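Tourism and Territory: Notes for Session 5
Travelling by road in mountain regions: how to plan a day
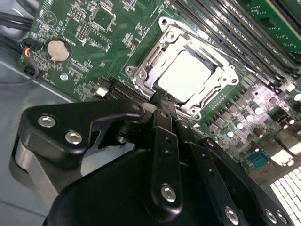
In the last session we spoke about travellers who arrive by train and stay in one town. Today we take the traveller who rents a car and crosses a mountain region in several days, sleeping each night in a different place. I chose this case because many of you will work in small guest houses, and this is the guest you will meet most often.

1. Distance and time

The first mistake of the visitor is to read the map in kilometres. On the motorway this works well. In the mountains it does not work at all. In the exercise of Ademir Trindade, which you received by e-mail, the road from the river to the pass has 29 kilometres. The guests of his family house usually plan half an hour for it. They arrive after one hour, often tired and sometimes in a bad mood, and then they want dinner immediately.

When a guest asks you "how far is it?", please answer in minutes. Say also if there is a village on the way with a café and a toilet. These two facts are more useful to the guest than the number of the road.

2. The hour of departure

Guests on a road journey like a long breakfast. It is a part of the holiday and we should not hurry them. But a breakfast which ends at half past ten changes the whole day, and the person who serves it should know this. Cremilda Coutinho, who received our group at her house in August, puts a small card on each table in the evening. On the card she writes the hour of sunset, the hour when the kitchens in the next valley close after lunch, and the hour of the last visit at the monastery. The guest decides alone.

I asked her if the guests find this too strict. She told me that most of them take the card with them in the car.

3. Weather

Mountain weather has its own section in the reader (chapter 9), so I write only what is missing there.

Do not promise weather. If the forecast says sun, say "the forecast says sun". A guest who was promised a clear view and found fog will remember who promised it.

Always have a second plan which is not simply the first plan with an umbrella. A cheese maker, a small museum, a wool workshop, a long lunch. Telephone before you send people there, because opening hours outside the summer are often not the same as what is written on the door.

Fog on the high road is a different matter from rain. With rain the guest can continue slowly. With fog I would advise the lower road, even if it costs more time.

4. Food on the way

Visitors who do not speak the language are often shy to enter a restaurant without a menu in the window. In the villages these are frequently the better ones. A guest house can help very easily: write three or four words on a piece of paper (soup, dish of the day, half portion, the bill) with the pronunciation below. Sebastião Brito added the word for "leftovers" to his paper, after he saw the size of the portions at the restaurant across the street.

5. Arrival

The road traveller arrives late more often than the train traveller. Decide before the season what you will do with a guest who comes at ten in the evening. Is there still soup? Where is the key? Who answers the telephone? Write it down, also when only your own family works in the house.

Parking must be explained before the arrival, in the confirmation message. In old village centres the navigation in the car will send people into streets which are too narrow, and they must come out again in reverse.

Exercise for next time

Work in pairs. Prepare a route of one day for two guests who travel from a river valley to a mountain village and have already visited the famous viewpoint. The route must have:
- no more than 13 kilometres between two stops
- one stop which is possible in bad weather
- the driving time for each part, in minutes
- one page only, in a letter size that can be read in a car

Johannes Rampersad and Cremilda Sales will present first, as they could not present last time. Please bring your page printed.

Reading: chapter 9, and from chapter 10 only the part on secondary roads.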